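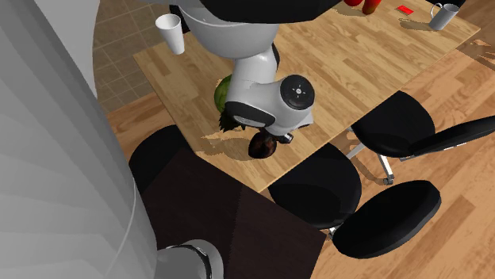 White cup, wooden table, robot arm. Render.

Good evening everyone. Several people asked me how is the shore path at Wenitz in winter, and if the guided walk is a good idea for somebody who does not walk so much. I went today, 26th January, and I will write it in pieces while I still remember.

First the practical things. The walk goes from the boat landing in Wenitz, along the lake, then up to the Triltasen meadow and back through the forest. It is eight miles in total. The climb is 186 meters, I am sorry for mixing the units, my watch is European and the sign is not.

The path by the lake is flat and wide. A stroller with big wheels can do this part. After the second footbridge it cannot, the stones begin there and they are the size of a loaf of bread.

Ice: there was ice in the shade below the Gezer rocks, for the length of a tennis court maybe. I had the small rubber spikes that you pull over the boot. Those who had none walked in the grass at the side and were fine, only slower.

The guide was Mairéad Ní Mhurchú. She knows very much about lichens and she speaks clearly, for which I was grateful. When a group has many local people the guide often starts to speak fast and make jokes with the place names, and I lose half. Today I lost almost nothing.

I learned the word "crustose." It is for a lichen that sits so tight on the rock that you cannot lift it with your nail. The one that looks like little leaves is "foliose," and the one like a tiny bush is "fruticose." I wrote them on my hand with a pen and now I have them also on my glove.

Mairéad asked us to look at the north side of the ash trees and then at the south side, and say what is different. I thought it would be moss on the north, as we learned in school. On some trees it was so. On others the moss went all around like a sock. She said that near the water the air is damp on every side and you should please not navigate with moss.

The group can be 30 people and it was full. This is my one complaint. On the narrow part above the meadow the line becomes long, and the people at the back hear only wind. If you want to hear, walk near the front and stay there, even if it feels impolite.

Birds, for those who asked: goldeneye on the lake, far out. One dipper at the first footbridge, it went under the water and came out again a little upstream, and everybody made the same small sound. A treecreeper in the forest, which I did not see, I only saw other people see it.
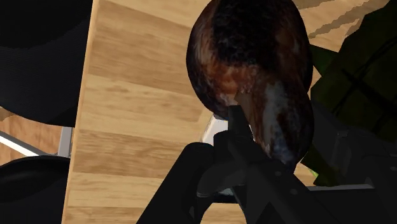
The meadow at Triltasen is the place for lunch. There are four benches and a stone wall, and the wall is better, it holds off the wind. Bring something to sit on. I sat on my map, and this was a mistake for the map.

No toilet after the boat landing. I write this in its own post so that you can find it.

How to get there without a car: bus 204 stops in front of the old school in Wenitz, and from there you walk downhill five minutes to the landing. On Sundays it comes only every second hour. I came with the early one and had time for coffee at the bakery. The bakery takes cards now.

With a car: the parking at the landing is paid through the Vendix app, and the phone signal there is weak. Pay in the village before you drive down. A man stood on the picnic table with his phone over his head for a long time. I think he got it in the end, he came to join us at the first footbridge.

Somebody asks below if dogs are allowed. Yes on a leash on your own, no on the guided walk. From April the meadow is closed for dogs completely, for the birds that nest on the ground. The sign at the gate has the exact days but I did not write them down, sorry.

Also asked: is it good for children? I saw two, I would say nine and eleven years old. They were happy until the forest part and then less happy. The forest part is long and looks the same for an hour. After the fallen beech you are nearly out, you can promise them this.

About the new route. The old path went under the Gezer rocks very close, now it is moved a bit toward the water, with a rope on posts. Some regulars in the group did not like it. I never walked the old one so I have no opinion, but the new one has a nice view of the island, and the ground was firm.

One correction to my post from the autumn: I wrote that the path around the whole lake is open. It is not. The east side ends at the sawmill fence and you must come back the same way. Two people wrote to me that they found this out with tired legs. I apologize to both.

The walk was four and a half hours with lunch and a lot of standing in front of tree bark. Dress for the standing, it is colder than the walking. I had two sweaters and I wanted a third one.

Next time the subject is animal tracks, same landing, same hour. You must sign up at the library desk in Wenitz or by telephone. I asked if there is a form on the internet and the lady said "not yet" in a way that I understood.

If somebody found a gray knitted hat on the wall at Triltasen, it is mine. I can come to the bakery for it any morning this week.

Get new threads by email once a week. You can unsubscribe at any time.

Contact | Privacy | Terms | Back to top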